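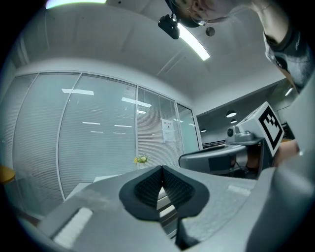

New good practice guide for hand-held gripper work

5 September 2019

Otex has published a guide of good practice for people who record hand tasks with hand-held grippers. The text is 38 pages long and can be read free of charge on the Otex website. It was prepared together with Wogan, which supplies training courses for automation staff, and it replaces the short checklist from May of last year.

The older checklist spoke almost only about the hardware. The new guide gives more place to the person who holds the gripper. It sets limits for the length of a session, asks for a short rest between sessions, and says that an operator may stop at any moment without giving a reason. Head-mounted cameras should be adjusted before the gripper is taken in the hand, and the strap or clip must be checked again after each rest.

A second chapter is about marks and calibration. Marker cubes must be clean and firmly fixed, and they must not be changed between two grippers of the same pair. When a cube has been knocked, the recording is to be stopped and the calibration repeated. Soft finger pads are to be looked at every day and replaced after 700 sessions, or earlier if the surface shows wear.

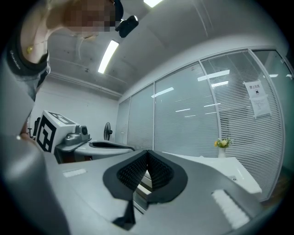 A hand-held gripper with textured black fingers at a recording desk.

The chapter on privacy is the longest one. Faces must be covered in all material before it leaves the site, and this also applies to visitors and to colleagues who only pass by. Rooms with glass walls should have blinds, and notices must be placed where people can read them before they enter. Private telephones stay outside the recording area. Each operator signs a consent form in his or her own language and receives a copy of it.

During the trial period the rules were used in 1538 sessions at the Flumside site. Operators sent in 394 comments, and many of them were about the weight of the gripper and the height of the desk. As a result, the final text asks for desks that can be adjusted – a point which was missing in the first draft.

The guide is not a binding standard. Otex says, however, that partners who join its Cavlow project will have to follow it from the start, and that their recordings will be checked against it before they are accepted. Sites that already work under the old checklist can continue with it until next May.

Comments on the text can be sent to Otex through the form on the guide's page. Printed copies are available from Wogan on request. A version for training courses – with exercises and a shorter privacy chapter – is in preparation.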